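Rules I Wish I'd Written Down Sooner

30/08/2021

I finally finished my house rules for simulated kitchen tasks, and I'm way too excited about a two-page document! Rafferty Ruiz-Ortega has been bugging me to post them, so a few favorites follow.

Write the pass condition before you run anything. "Bowl gets picked up" is a wish. "Bowl is above counter height and still in the gripper after 12 seconds" is a rule, and two people reading it will score the same run the same way (I tested this on Rafferty and me, and we argued a lot less).

Keep the failures. All of them, in the same folder, with the same naming. When I went back through my last 100 runs on the Irnatau setup, the dropped bowls taught me more about my grip settings than the good runs did.

Change one thing at a time. Lighting or bowl position or arm speed, pick one! Cletus Marchetti has a sticky note on his monitor that just says ONE, and I've stolen it.

Log the random seed. I lost a whole evening in December to a run I couldn't repeat, and I'm still a little sore about it.

Then there's speed. I cap the arm at 40 percent in simulation even though a virtual kitchen can't get hurt, mostly so the habits carry over when we move to hardware. Cletus thinks 30 is better for anything with a rim, and he may be right.
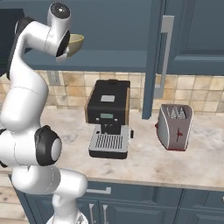

I'm going to try his number on the next batch and keep everything else the same, sticky note and all. If you have a speed rule of your own for bowls or cups, please send it over, I'd love to compare!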